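The Long Goodbye of the Spare Room Table

4 min read

Every household has one table that no one eats at. Ours began as a desk, served a short term as a place to fold laundry, and has spent the years since as a sort of customs shed, where things coming into the house wait to be told whether they can stay. 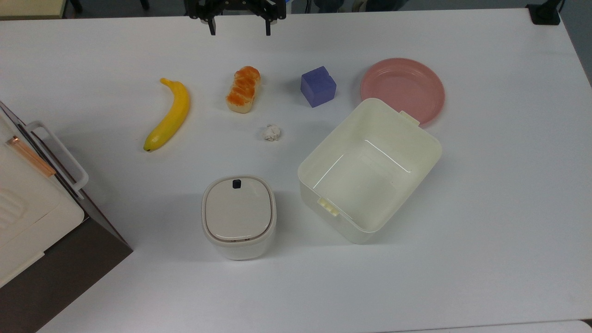 I had come to believe this was a personal failing. Then I spent a fall in Trutport, a town of modest size and enormous garages, where the failing is public and has its own weekend. On a Sunday in October the whole place carries its undecided belongings out to the curb and leaves them there until dark. Anyone may take anything. The town calls it Turnout. The weekly paper lists the rules, and the rules run longer than the news.

You may not put out a mattress. You may not put out a piano, on account of a piano that spent one winter on Stilton Street and was played, badly, by the weather. You may not take back your own things once they have touched the grass, although I watched a man in a bathrobe circle his own bread machine for most of a morning, and I would not have bet against him.

The paper claimed 336 households took part the year I went, out of a town of roughly 2000 people, and I believe it. By eight in the morning the sidewalks looked like the last act of a very long marriage. There were fondue sets. There were ski boots, in a place with no hill. There was an exercise bike with a winter coat still hanging from it, and the coat went first.

What interested me was how little of it left town. The pros from Pulitz, the next town over, come early with vans and take the decent furniture. Everything else just changes porches. A brass umbrella stand I admired on one block had moved two blocks by lunch, and people told me it had been doing this for years, like a comet. Whole families have owned it twice.

I stopped for coffee at Panicker's, which does its best business of the year that day and responds by running out of cups. The talk at the counter was all strategy. One school holds that you put your things out at dawn, and go back in and draw the drapes. The other says you sit beside them in a lawn chair and look friendly, as you would at a pet adoption. Both schools agreed that you never write "works fine" on a piece of tape. It makes people suspicious. "Needs a little love" will move a dead blender in minutes.

A woman ahead of me had come, she said, only to get rid of things, and was holding a birdcage. She was 76 and had never kept a bird. She seemed to be waiting for me to bring it up, so I asked about the muffins.

I had promised myself I would take nothing home. I took home a globe with two Germanys on it and a box of jigsaw puzzle pieces, which I was assured was nearly all of one puzzle. They went straight to the table in the spare room. The globe has since been promoted to a shelf. The puzzle is still under review, and from what I have put together so far it is mostly sky.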